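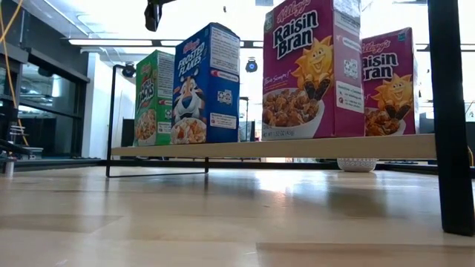

Shelf cell drifts on the right side only. Camera or table?

Category: Fixed cells > Calibration and upkeep

ketill_b
Looking for a second opinion before I tear this down. The cell is a single arm picking single-serve cereal boxes off a plank shelf. The plank sits low over the tabletop on a wire stand, and the camera is fixed down near the table surface. Calibration is done with the usual printed board, 20 poses, and the error comes out fine.

Picks at the left end are good. At the right end the gripper closes too far forward and pushes the box instead of taking it. If I recalibrate, it works for a morning and then the right side goes again. Controller is the Plornska, gripper is a Sisex two-finger with the soft pads.

lanying_f
Where is the camera bolted? Table, or its own post?

ketill_b
Table, on a short bracket. The arm is on the overhead frame.

lanying_f
Then you have two structures that can move against each other. Anyone who leans on that table shifts the camera and the shelf but leaves the arm where it was. I'd put the camera on the overhead frame and be done with it.

m_escobedo
I don't agree. If the camera and shelf move together, the offset should show up along the whole plank. He says the left side is fine. Check the plank first. Is it fastened to the stand, or only resting on it?

ketill_b
Resting. There are rubber dots under it.

m_escobedo
There you go. It's pivoting at the left. Every time the gripper bumps a box on the right, the far end creeps back a little. Put a steel rule between the plank and the table leg and write the number down. Run 300 picks and measure again.

imtiaz
Could also be the boxes. We ran the same kind of small cereal boxes last year and two that are the same color, one behind the other, got read as one wide object. The grasp point landed between them. Try it with the matching ones at opposite ends before you touch any hardware.

lanying_f
A merged box would give him a sideways error. He's reporting depth.

imtiaz
We got both. The front one hides part of the back one and the depth gets averaged. I'm not saying it's the whole problem.

ketill_b
Did both tests. With the matching boxes separated the right side was better but still short. I ran 303 picks (lost track and let it finish) and the plank had moved 4 mm at the right end, nothing I could measure at the left. So Montserrat's plank and some of Imtiaz's merging.

m_escobedo
Clamp it at both ends. Don't use tape, it lets go.

ketill_b
Two small screw clamps on the stand, jaws on the underside so the fingers clear. I also dropped the closing speed and had it back off 20 mm before the lift. Recalibrated once after clamping. It has been through 400 picks since then and the right end is holding.

lanying_f
Glad it's holding. I would still move the camera. A bracket on a table will get knocked sooner or later.

ketill_b
It's on the list for August, when the cell is down for new cables anyway. Until then I check one known point every morning at 7:30 and log the offset. Pads get wiped at the same time.

Last updated in August by ketill_b

3 comments

Estrella E.
Same thing on our shelf at Omodham. We drilled ours through into the stand. Clamps worked loose after a few weeks.

ponce_user
What did you set the closing speed to? We have the same gripper on a Ponce controller and the slow setting drops boxes.

Estrella E.
Check your pads before you change the speed. Ours were glazed over and it looked like a speed problem.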